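How to check and set your weighting before a shore dive

Correct weighting should be confirmed at the start of each trip and again whenever the suit, cylinder or water type changes. The procedure takes up to 16 minutes and is done in water just too deep to stand in, with a buddy present.

What you need

Full kit as worn for the dive, including hood and gloves
A cylinder, with the pressure noted before entry
Spare weights in small sizes, clipped to the float line
A slate and pencil

Step 1. Set a starting point

Take the figure from your last logged dive in the same suit. If there is no record, ask the shop for a starting weight and treat it as a first guess only. Moving from the quarry at Kendby to the sea at Ernham calls for more lead, as salt water gives more lift.

Step 2. Release trapped air

Enter the water and let the suit flood fully. Pull the neck seal open briefly. Air held in a dry hood or in the BCD pockets will make you appear underweighted – wait until the bubbles stop before going on.

Step 3. Float check

Hang upright and still, regulator in, legs crossed so that you do not fin. Empty the BCD completely. Hold a normal breath. The water should settle at eye level. Breathe out and you should sink slowly.

If you sink while holding the breath, remove one small weight. If your chin stays clear of the water, add one. Wait for the water to go flat and repeat.

Step 4. Correct for the cylinder

A cylinder gets lighter as the gas is used. If the check was done with a full one, add enough weight to offset the gas you plan to breathe. For a 12-liter aluminum cylinder this is normally 2 kg.

Step 5. Confirm at the end of the dive

With the cylinder near reserve, stop at 5 meters and vent the BCD. You should be able to hold depth with breathing alone. If you drift up, add weight before the next dive.

Step 6. Write it down

Log suit, cylinder, water type and total lead. Note where the weights were placed – trim problems are often fixed by moving lead toward the shoulders, with no change in the total.

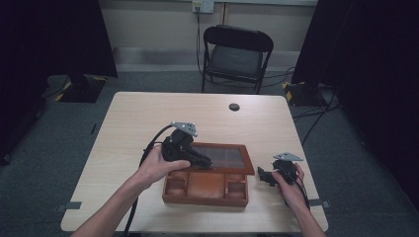
Words: Inès Lebrun | Technical check: Yannick Aubert | Thu 7 November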